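Kitchen Ventilation in Small Apartments — Project Report
Gisela Paredes and Fidel Navarrete
2018-11-15

Why we picked this: Fidel's range hood does nothing. Smoke alarm goes off for toast. Wanted to know if it was the hood or the duct.

We looked at 4 kitchens in the Mertens building, all same floor plan, 70 square feet each. Two have ducted hoods, two just recirculate thru a charcoal filter. Same test everywhere — fry onions ten minutes, hood on high, windows shut, log the particle reading every minute.
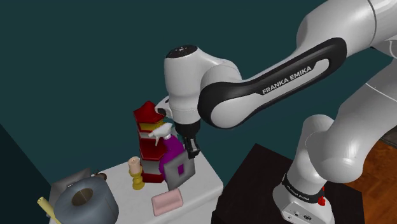

Worst peak was 1,168, in a recirculating kitchen. Best was 592, ducted. Big gap, but one ducted unit did nearly as badly. Took the grease filter out and it was clogged solid. Washed it in hot water and dish soap, ran the test again, much better.

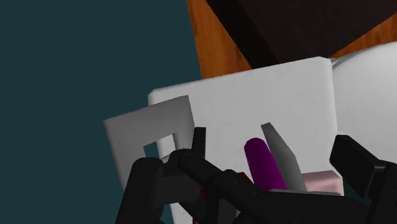 Source: G. Paredes / F. Navarrete

Problems. Burners are not the same age so the heat wasnt equal. We lost one set of October readings (laptop died) and had to redo it.

What we'd tell a renter: wash the filter monthly, cook on the back burners, start the hood before the pan goes on. If you're remodeling, pay for the duct.

Still to do — noise levels, and a test with the window open.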